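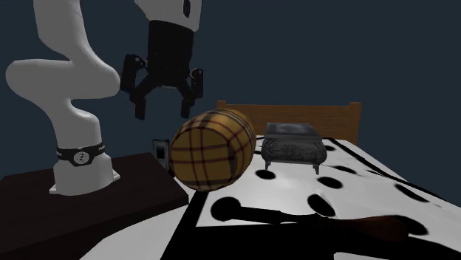
Render, dark background.

Search products, parts, manuals... Go

Ullura 382 Folding Dough Proofer

Back in stock at Brurkovside. Same box as before, new lid seal, slightly longer cord. Price hasn't moved.

For bread, pizza dough, yogurt, tempeh if you're into that. Folds flat when you're done. Fits a standard loaf pan plus a small bowl, or one big bowl on its own. Won't take a full sheet pan, please stop asking us, we're working on a bigger one.

Heat comes from a plate in the base. Water tray sits on top of it, rack on top of that. Fill the tray halfway for bread. Leave it dry for chocolate.

Dial goes from cool room to yogurt warm. No app, no wifi. Lid has a window so you can check the rise without letting the heat out – use it, every peek costs you a few minutes.

In the carton: proofer, lid, rack, water tray, cord, booklet. Booklet has 4 recipes, the rye one is good. The brioche one has a misprint in early copies, butter goes in last not first.

Cleaning: wipe down, dont submerge. Tray and rack can go in the dishwasher, top shelf.

Warranty 3 years on the heating plate. Hinges are a wear part, order no. 1074, ships in an envelope. Swap takes a small screwdriver and some patience.

Not for use outdoors. Not a slow cooker. If you have the older Skultotby box the rack will fit but the lid wont.

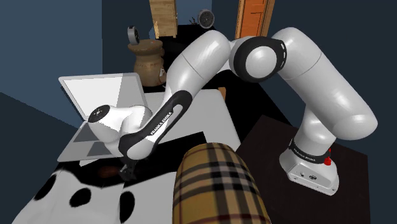
Danica Hrubý wrote in that her sourdough was coming out too slack at the bread setting, and she now runs the dial one notch lower and gives it an extra hour. "Much better crumb, and the crust doesn't go leathery," she says. We tried it with a wet dough and agree. Stiff doughs, leave it where the booklet says.

Voltage: US plug only for now. European version maybe in May, no promises.

Orders in before noon go out same day. After that, next morning. Pickup from the side door, ring twice – ask for Afaf Hamdan if it's a return or a missing tray. Keep the carton untill you've tested the plate.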